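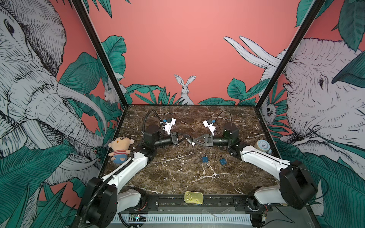
Gultora 双臂开锁数据与方法:常见问题

本页汇总读者、复现者和审稿阶段提出的问题,适用于 Gultora 的当前版本。术语沿用正文:示教指一次完整的遥操作记录,阶段指示教内部按接触状态切分的片段,策略指由示教训练得到的控制网络。

一、任务与范围

Gultora 研究什么问题?
研究双臂机器人在非结构化摆放条件下用钥匙打开挂锁。一只手臂固定锁体,另一只手臂持钥匙,完成对准、插入和旋转。锁体没有夹具,钥匙没有加装手柄,插入过程中的反作用力全部由持锁手臂承受。研究重点是两臂之间的相对位姿误差如何传递到插入阶段,以及在没有腕部力传感器时能否用电机电流补偿这部分误差。

为什么选挂锁和钥匙?
钥匙的齿形和锁孔的间隙小,插入方向唯一,旋转方向受限,任务结果可以由锁梁状态直接判定。与标准轴孔装配相比,钥匙较薄,在夹爪中容易绕夹持轴转动,夹持后的姿态需要重新估计。

任务如何划分阶段?
分为 4 个阶段:抓取、对准、插入、旋转。锁梁弹开后的放置动作不计入阶段,但保留在原始记录中。阶段边界先由夹爪开度和电流阈值自动给出,再由人工复核。自动边界与人工边界不一致时以人工为准,两者都写入标注文件。

是否包含重新上锁?
数据中有少量记录包含该动作,当前版本未做单独标注,也未参与训练。

二、硬件与场景

相机如何布置?
每只手臂的腕部装一台相机,工作区外侧另有一台固定相机。腕部相机装在白色 3D 打印支架上,镜头朝向指端。策略输入使用全部三路图像;消融实验中去掉固定相机后,抓取阶段的成功率下降明显,插入阶段变化不大。去掉腕部相机后,插入阶段基本失效。

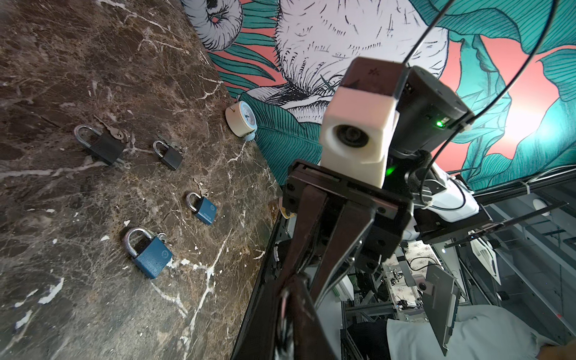 图片来源:Gultora 项目组 / 摄影记录 Annick Landry

台面上的物体如何摆放?
挂锁有黑色和蓝色两种,尺寸不一,钥匙放在挂锁附近,部分钥匙带环。每次示教开始前由操作员重新摆放,位置和朝向不按网格取样。闹钟等无关物体属于干扰物,用于检查策略是否把抓取目标固定在台面的某个区域。干扰物的种类没有写入任务指令,策略只能从图像中区分。

深色带纹理的台面对视觉有什么影响?
主要影响是黑色锁体与台面的对比度低。在深色台面上,黑色锁体的边界误差大于蓝色锁体;金属锁梁和钥匙受高光影响,两种颜色的锁没有可观察到的差别。我们没有更换台面或增加偏振滤光片,理由是这两种做法都会改变数据分布,使先前采集的示教失去可比性。

背景图案是否会被策略利用?
有这种可能。围挡内壁的图案纹理丰富,在腕部视角中占据较大面积,网络可以从中间接推断手臂姿态。为测量这一影响,我们在评估时对背景区域做随机遮挡。遮挡后抓取阶段几乎不受影响,对准阶段的动作变慢,最终误差略有增大。因此建议在其他场景复现时重新采集一部分数据做微调,不要直接使用已发布的权重。

夹爪指面有无特殊处理?
使用平面平行指。曾测试带 V 形槽的指面,钥匙夹持更稳,但抓取锁体时接触面减少,锁体在旋转阶段容易转动,故未采用。

三、数据采集

共有多少条示教?
发布版包含 209 条。筛选标准为:锁梁在记录结束前弹开;三路图像无丢帧;关节数据与图像的时间戳可对齐。操作员中途更换钥匙的记录保留,并附 regrasp 标记。 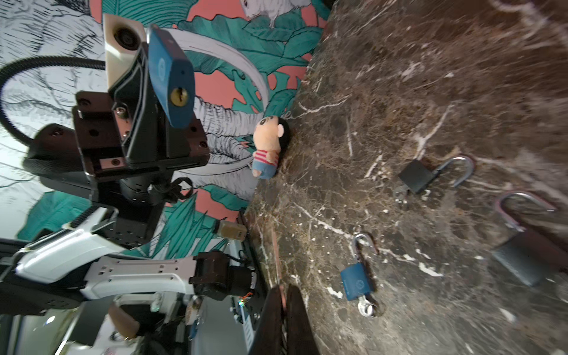

示教由几名操作员完成?
由两名操作员完成,即 Brock Vachon 和 Annick Landry。两人使用同一套遥操作接口,每条记录的元数据中都有操作员代号,可用于按操作员划分训练集与验证集。

操作员之间的差异有多大?
差异集中在对准阶段。一名操作员习惯先让锁体朝向固定相机再靠近钥匙,另一名操作员习惯两臂同时移动。混合训练时,策略会在两种方式之间切换,个别情况下出现停顿。加入操作员代号作为条件输入后,停顿减少,成功率没有显著变化。

失败的示教是否公开?
公开,存放在单独的目录中,不计入上述条数。失败记录没有阶段标注,只有一个粗略的失败类别:未抓取、滑脱、未插入、未旋转。类别由操作员在记录结束时填写,未经第二人复核。

图像与关节数据如何同步?
各相机使用主机时钟打时间戳,关节数据由控制器打时间戳,两者的固定偏移在每次开机后标定。训练时以固定相机的帧为基准,其他数据取最近邻。若某一路在 500 毫秒内没有新数据,该片段被标为无效并从训练中剔除。

四、方法

Jokidura 与 Gultora 是什么关系?
Gultora 是任务与数据集,Jokidura 是在其上训练的策略。两者分开发布,版本号互不对应。使用数据集训练其他方法时不需要安装 Jokidura。

Jokidura 的动作空间如何定义?
输出为两臂的末端位姿增量和夹爪开度。右臂位姿以左臂末端坐标系表示。采用相对表示后,两臂共同的基座标定误差在很大程度上被抵消,剩余误差来自各臂自身的运动学参数和腕部连接件的变形。

电流信号如何使用?
对各关节电流做低通滤波,减去由自由运动拟合的基线,得到残差。残差与图像特征一起输入网络,不换算为力。我们试过换算,但关节摩擦随温度漂移,换算后的数值在长时间运行中不可靠。残差只在插入和旋转阶段启用,在抓取阶段启用会使策略对手臂加速度过度敏感。

插入失败时策略如何处理?
没有显式的恢复模块。示教中包含操作员退出后重新对准的片段,策略从中学到了类似行为。当残差持续升高而钥匙没有前进时,策略通常会后退并小幅改变俯仰角。这种行为并不稳定:如果钥匙已在夹爪中转动较大角度,重试多半仍然失败,因为网络没有触发重新抓取。
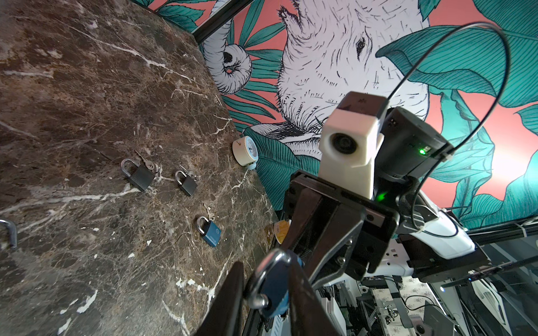 图:左臂夹爪夹持蓝色挂锁,腕部相机视角。

持锁手臂由哪一侧担任?
没有固定分工。左、右臂都可以持锁,由目标锁在台面上的位置决定。训练时对图像和动作做左右镜像会引入错误,锁孔和钥匙齿形本身不对称,因此未使用镜像增强。

基线方法有哪些?
Melnyk 是纯图像输入的行为克隆基线,网络结构与 Jokidura 相同,去掉电流残差分支。Brandis 是分段式基线,先估计锁孔与钥匙的位姿,再执行螺旋搜索插入。两个基线均使用相同的训练与验证划分;Brandis 的位姿估计器另外使用了人工标注的关键点。

五、评估与结果

评估如何进行?
每种方法执行 60 次试验,初始摆放由同一组参考照片还原。方法的执行顺序随机,操作员在试验期间不知道当前运行的是哪一种方法。锁梁弹开记为成功,人为干预、急停或超时均记为失败。抓错钥匙后自行更正的不扣分,抓错后继续插入并超时的记为失败。

主要结论是什么?
Jokidura 的完整任务成功率高于两个基线。与 Melnyk 的差距主要出现在插入阶段,抓取阶段两者相当。Brandis 在对准误差较小时插入速度最快,但位姿估计一旦被锁梁高光干扰,螺旋搜索的范围不足以覆盖误差。逐次结果见补充材料中的表格,引用时请使用表格数值,不要从图中读取。

最常见的失败原因是什么?
钥匙在夹爪中绕夹持轴转动。其次是钥匙环卡在指尖与锁体之间,阻止钥匙完全插入。后一种情况在小尺寸挂锁上更多见。锁体滑脱较少发生。

对未见过的锁是否有效?
当前结果不支持这一结论。评估中所用的锁均在训练集中出现过。我们用外形相近的另一批锁做过非正式测试,抓取和对准可以完成,插入结果波动很大,样本量不足以报告。

六、复现与使用

复现时最容易出错的步骤是什么?
腕部相机支架的安装角度。支架重新打印或拆装后,角度的微小变化就会影响对准阶段。建议装好后先运行仓库中的 check_wrist 脚本,将当前图像与参考图像叠加,确认指端轮廓重合后再运行策略。其次是电流基线,更换电机或线缆走向后必须重新拟合。

能否只用一只手臂加台虎钳复现?
可以运行,但结果与本页所述不可比较。刚性固定的锁体会改变残差的幅值,已发布的权重在这种设置下往往过早后退。

数据格式是什么?
每条示教为一个目录,包含三路视频、一份关节与电流数据、一份阶段标注和一份元数据。长度单位为米,角度单位为弧度,电流单位为安培。早期版本的夹爪开度使用归一化数值,转换脚本随数据提供。

标注有误时如何反馈?
在仓库提交问题单,注明示教编号、阶段名称和帧号。标注修正由 Brock Vachon 处理,合并后随下一个小版本发布,旧版本保留下载。硬件和支架文件的问题请注明 Annick Landry。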